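**Grundia litter tray set**

Open tray with white rim, supplied with a plastic scoop. Spare scoops are sold singly under part no. 929. Suits marble-pattern and other smooth hard floors – on carpet, use a mat. 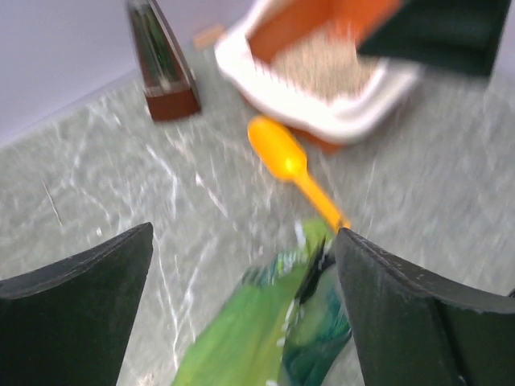

Fill to a depth of 6 cm. Scoop daily into a plastic bag, tie off and put out with the household garbage. Empty and wash the tray every three weeks in warm water with unscented dish soap. Bleach will dull the colour of the scoop.

Scoop replacement: any Josham pattern fits the tray clip.

Page revised 4 May 2023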